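Greenwood Kitchen Corner - progress report to the Matgate fund
2021-08-12

The mug question has moved forward since March, at the pace mug questions do.

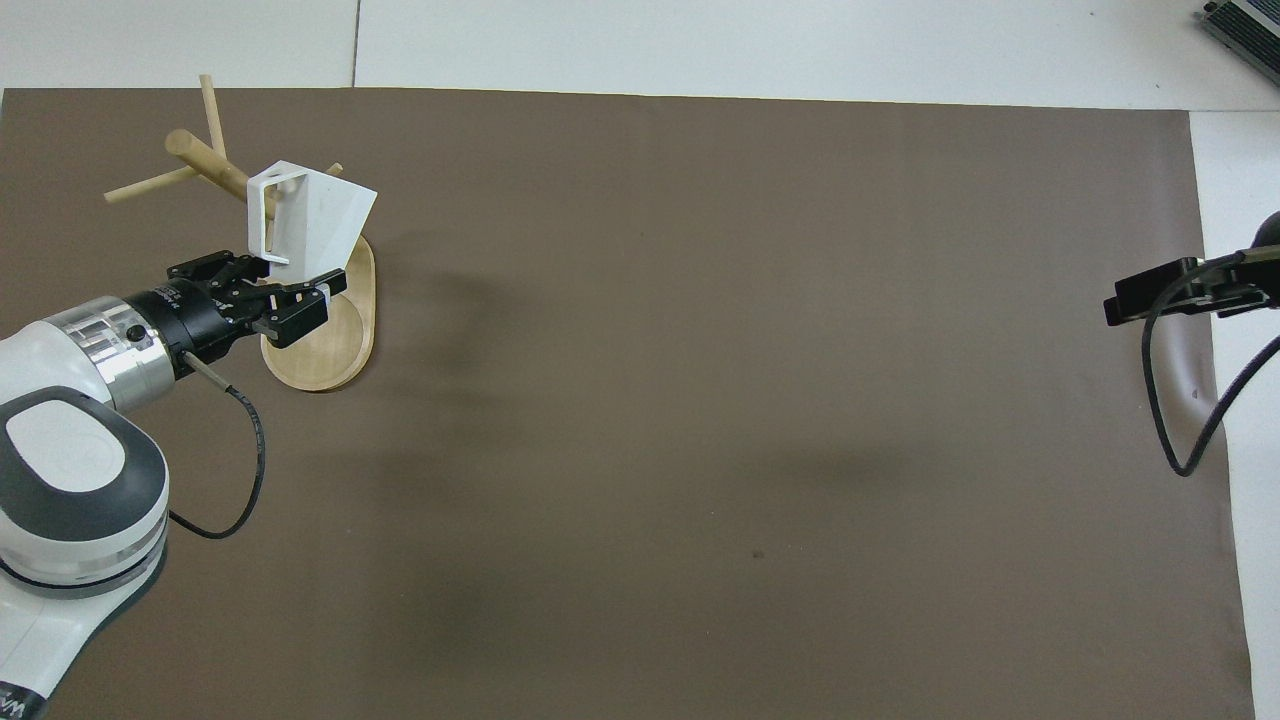 Mugs and mug trees
We settled on the wooden tree with the oval base and pegs, paired with the white faceted mug. The Tramero sample was handsome and fell over. Brown paper stays on the white tabletop during hanging sessions - it saves the surface and costs next to nothing. We have logged 143 hangings so far, of which 47 went on the wrong peg. Opinions differ on whether a wrong peg exists. The log says it does.

Spending
Roughly 1000 dollars remains. Most of the rest went on shelving from Steta, which arrived with two left brackets and a cheerful leaflet. The replacement bracket is promised.

Next period
Finish the shelf, buy a second tree, and agree on which way handles should face. We ask that the last item not be treated as a deliverable.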